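ホーム 掲示板 新着トピック 検索 ログイン
カテゴリ：暮らし > 食器・台所道具 > 雑談

プラスチックのコップ、大人が普段使いするのってナシですか?

もちごめ
2022年9月13日に引っ越しまして、段ボールを開けたら愛用のグラスがほぼ全滅してました。新聞紙ケチったのが悪いんですけど、さすがにへこみます。
で、しばらくのつなぎにと思って近所の雑貨屋でLalarというところのプラコップを買ったんです。700円。これが軽くて落としても平気だし、夜中に水飲みに行くとき怖くないし、もうつなぎじゃなくてこれでいいじゃんって気持ちになってきまして。
ところが遊びに来た姉に「え、お客さんにもこれで出すの?」と真顔で言われてしまい……。皆さんのおうちではどうしてますか。大人だけの家でプラコップ、やっぱり変でしょうか。

つくだに二号
変じゃないです、うちも大人だけで全員プラです!
朝の忙しいときにシンクにガシャッと置いても心が痛まないの、あれ一回味わうと戻れないですよね。陶器の湯のみは棚の奥で眠ってます。たまに起こしてお茶を飲むとそれはそれでおいしいんですけど、洗うときに緊張してまたしまう、の繰り返し。

hakuto
うーん、私は反対派です。
飲み口の厚みって味にかなり関わると思うんですよ。同じ麦茶でも薄いガラスで飲むのとプラで飲むのとでは全然違う。プラは唇に当たる感じがもったりしていて、どうしても給食とか歯みがきを思い出してしまう。
あと匂い移り。コーヒーを入れたらもう次の日の水がコーヒー風味です。うちでは洗面所専用にしています。

もちごめ
>hakutoさん
わかります、歯みがき感! 買った日に最初に水を入れたとき、思わず洗面所に向かいそうになりました笑
匂いはまだ気になってないけど、入れてるのが水と麦茶だけだからかも。コーヒーは生き残ったマグで飲んでます(取っ手が欠けてるけど)。

ねぎま
匂い移りは洗い方でだいぶ変わりますよ。使ったらすぐゆすぐ、これだけ。飲みかけを一晩置くのがいちばんだめです。それでも気になったら重曹を溶かしたぬるま湯にしばらくつけておくと、うちのはわりと落ちました。
ただ、ゴシゴシこすると細かい傷がついて、そこに茶渋が入るので、メラミンスポンジは私は使いません。やわらかい方でくるっと。

縁側ラジオ
私は素材より色が大事だと思ってます。
プラが安っぽく見えるのって、だいたい色がテーブルとけんかしてるときなんですよ。真っ赤とか蛍光っぽい黄緑とか、子ども用品売り場の色。くすんだ水色とか藤色っぽいのを濃いめの茶色に合わせると、不思議とおとなしくなる。うちの食卓がココア色みたいな茶色なので、いろいろ試した末に今は青紫系に落ち着きました。感じとしてはこういう組み合わせです。 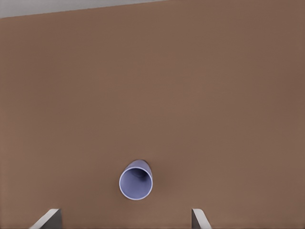
ココアみたいな茶色の天板と、ラベンダーがかった青のプラコップ

逆に白っぽいテーブルだと青紫は浮きます。義母の家が白い食卓で、そこに同じような色のを持っていったら急に薬を飲むコップみたいになってしまって。あちらではからし色の方がずっと良かったです。

つくだに二号
縁側ラジオさん、わかりやすい! 茶色に青紫、いいですね。
うちは茶色に茶色のコップを置いてしまっていて、どこに置いたか毎回さがしてます。保護色。夫が先週ひじで倒しました。プラだから割れなかったけど床は麦茶の海でした。

hakuto
色の話は賛成です。そこは認めます。
ただ、色がきれいなのも最初だけで、だんだん表面が曇ってきませんか。実家にあったプラの水差しがまさにそれで、元が何色だったのか母も思い出せないと言っていました。陶器なら30年たっても色はそのままですよ。祖母の湯のみを今も使っています。

ねぎま
水差しは窓際に置いてませんでした? 日が当たる場所だと色が抜けやすい気がします。うちは扉つきの棚に入れていて、もう何年も見た目はそんなに変わってないです。
まあ、陶器の持ちの良さにはかないませんけどね。割らなければの話ですが……。

hakuto
>ねぎまさん
窓際でした。西日ががんがん入る出窓です。なるほど。

ざらめ
横から失礼します。食器は好きだけど手が不器用な者です。
私は「割れない」だけでプラを選ぶと後悔する派です。昔ひとそろい全部プラにしたことがあって、最初は楽で良かったんですが、ある日急に食卓がさみしくなってしまって。音がしないんですよね。コップを置いたときのコトッという音が軽い。あの音がないだけで、こんなに気分が変わるのかとびっくりしました。
今は水飲み用だけプラにして、ごはんのときは焼き物を使ってます。食器なんて使い分けでいいんじゃないでしょうか。

もちごめ
>ざらめさん
音! 考えたことなかったです。今やってみたら、たしかにコツッ、じゃなくてポソッて感じですね。布のコースター敷いたらもう無音。
私は夜型で、隣の部屋で家族が寝ていることが多いので、この音の軽さは逆にありがたいかも。でもさみしいというのもすごくわかる……。

縁側ラジオ
音が気になるなら、底が少し厚いタイプだとだいぶ落ち着いた音になりますよ。Ingvarssonのがそうだったと思う。ちょっと高くて2,000円しましたけど、持ったときに重心が下にあって倒れにくいです。私はお客さん用にそれを使ってます。

つくだに二号
プラのコップに2,000円……! それならガラス買っちゃうかも笑

縁側ラジオ
そう言われると思った笑 私もレジで一回戻しましたもん。次の週にまた行って買いました。

hakuto
2,000円出すなら作家さんの小ぶりの湯のみが買えますよ、と言いたくてうずうずしています。

みずたま定食
お客さんに出すかどうかの話、うちの場合を書きますね。
近所に住んでる友人のKátia Pachecoさんが週に何度かうちにお茶を飲みに来るんですが、彼女はプラのコップの方が気楽で好きだと言います。立派な器で出されると、小さい子を連れてるときにずっと手元を見てなきゃいけないから疲れるそうです。そう言われてから、相手を見て決めるようになりました。義父が来るときは湯のみ、ママ友のときはプラ。それで文句を言われたことはないです。
お姉さんもたぶん、一回使ったら慣れるんじゃないかな。

もちごめ
>みずたま定食さん
ああ、気をつかわせない器っていうのもあるんですね。姉のところは子どもがもう大きいので、そのへん忘れてるのかも(昔はキャラもののコップだらけだったくせに!)。

ねぎま
熱い飲み物はどうしてます? 冷たいのばかりだとこれからの季節こまりませんか。11月にもなればもう麦茶って気分じゃないし。
ものによって耐熱温度がぜんぜん違うので、底か箱の表示は見ておいた方がいいです。うちは一度、熱湯を注いでゆがませたことがあります。置くとカタカタするようになって、今はペン立てになりました。

もちごめ
>ねぎまさん
箱、捨てちゃいました……。底を見たら字が小さすぎて読めず。とりあえず熱いのは欠けたマグでしのぎます。

ざらめ
欠けたマグは口に当たるとあぶないので、取っ手だけなら良いけど気をつけてくださいね。私はそれで唇を切りました。

もちごめ
>ざらめさん
取っ手だけです! でも指に当たるとチクッとするので、やっぱりマグも探します。おすすめあればぜひ。

hakuto
マグならDornholmの店に置いてある粉引っぽい白いのが好きです。持ち手が大きくて指がちゃんと入ります。縁も薄め。茶色いテーブルなら白もきれいですよ。

縁側ラジオ
hakutoさんと初めて意見が合った! あの白いマグ、うちにもあります。ただし食洗機に入れるとうちのは高台のところがざらついてきました。手洗いの人ならいいと思う。

つくだに二号
食洗機といえば、プラコップを入れると軽いから中でひっくり返って、底のくぼみに水がたまったまま出てきません? あれだけはどうにかしてほしい。

みずたま定食
たまりますたまります。うちは隣のお皿で挟むように斜めに置いてます。それでもたまに負ける。

ねぎま
Clesuraの水切りかごについてるクリップで留めてる人を見たことがあるけど、あれは食洗機に入れていいやつなのかな。まねする前に確認した方がいいかも。

hakuto
話が戻りますが、もちごめさん、せめて薄手のガラスをひとつだけでも持っておくのはどうですか。夏の終わりの麦茶をあれで飲むと本当に違うので。割れるのが怖ければ背の低いものにすれば倒れにくいです。

もちごめ
皆さんたくさんありがとうございます! ひとりずつ返せてなくてすみません。
とりあえず、水と麦茶はプラのままで続けます。色は、うちのテーブルも茶色なので次は青紫っぽいのを探してみます。いま使ってるのが黄緑なので、縁側ラジオさんの言う「けんかしてる」状態そのものでした……。
あと、hakutoさんに押されて薄いガラスもひとつ、来月あたり見に行こうかと。2個買うと絶対に片方割るのでひとつだけ!
マグはDornholm見てきます。

hakuto
ガラス、ぜひ。感想待ってます。

つくだに二号
黄緑だったんですか笑 うちの茶色と交換します?

もちごめ
保護色のやつですよね、遠慮しときます!

ざらめ
マグは実物を持って、飲むときの角度まで試した方がいいですよ。お店でちょっと恥ずかしいけど、私は毎回やってます。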